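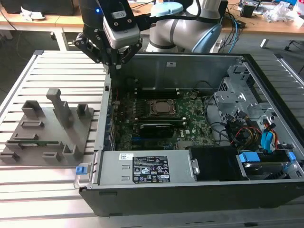 Spent the morning at the repair day in Mesham and want to write down a few things about old desktop PCs before I forget them. Short thread.

Most of the machines people bring in are fine. The complaint is nearly always "it's slow" and the cause is nearly always an old hard drive. Swap it for an SSD and a ten-year-old tower will do email, banking and homework without trouble.

Second most common problem is dust. If the fans roar as soon as you open a browser, switch off at the wall, take the side panel off and look at the heatsink. A soft brush and a can of air will do. Hold the fan blades still while you spray.

Lay the tower on its side before you start pulling cards or memory. Doing it upright with one hand on the case is how clips get snapped. I've snapped 2 that way.

The little round battery on the motherboard is worth knowing about. If the clock resets every time you unplug the computer, that's the part. It's a cheap fix and the shop in the village sells them.

Helge Lie asked about Windows 10, now that the free updates have ended. If your PC won't take 11, you can pay for more time, look into the extended updates, or put Linux on it. I set up Linux for my aunt in May and she's rung me once, about the printer.

On the printer: no, I can't fix your printer.

Back up first. I say this every time and people nod. A man came in with 40 GB of family photos on one failing drive and no other copy. We got most of them off — not all.

If you're giving a computer away, wipe the drive properly. Dragging files to the bin doesn't do it. Nelly Escobar has written up the steps on a single sheet and I can send it to anyone who wants it.

Things we're short of: DDR3 memory, SATA cables, small SSDs, any power lead with a proper fuse in it. We've got more VGA cables than we'll ever use. Please stop bringing VGA cables.

Old monitors are welcome if they switch on. The big glass ones need to go to the council tip — we've nowhere to keep them.

Laptops are a separate subject. Batteries especially. If yours has started to bulge, stop charging it and don't press on it. I'll do another thread on those when I've had some lunch.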